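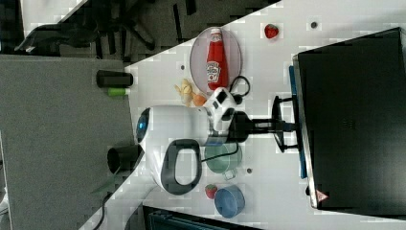

Petronella Engelbrecht

Clearing the table after the kids have been at it used to be my least favorite job of the day, and now I kind of love it! The trick is to stop putting things away one at a time. Everything goes into a group first, right there on the tabletop, and then each group travels in one trip. Play food with play food, dishes with dishes, real food back to the kitchen before anything else.

A plate makes a great tray for the sticky stuff. Ketchup, mustard, the syrup from breakfast – lay them on a plate and wipe them down there, so the red ring never gets onto the table. I use a cloth wrung out in warm water with a drop of dish soap, cap first, then the neck, then the label last and gently (labels hate water).

White tabletops show everything, which I think is a plus. For ketchup smears, cover the spot with a damp cloth for a few minutes and then wipe toward yourself. If there's a pink shadow left, baking soda mixed to a paste usually lifts it. Go easy on the rubbing if your top is glossy.

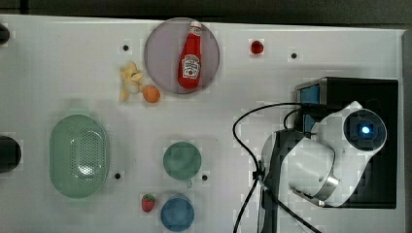 Baskets with holes are the best toy storage I know, and I will happily tell anyone who stands still long enough. Sand and crumbs fall straight through, and you can wash the toys right in them: warm soapy water, a good swish, a rinse under the faucet, then leave them on a towel overnight. A big oval colander like the green one is wide enough that a little orange and its friends can spread out while they drain. Round ones work too, but I find the oval fits my sink better. Anything plush goes in the laundry, in a mesh bag.

Small round pieces need their own lidded jar, up high if there's a baby in the house. I lost so many under the stove last December that I finally pulled it out and found eight of them back there, plus a spoon I'd been blaming on my sister!

One more for the bowls and cups: stack them by size while they're still on the table. It's a good job for a four-year-old, and mine now races me to the sink with the stack.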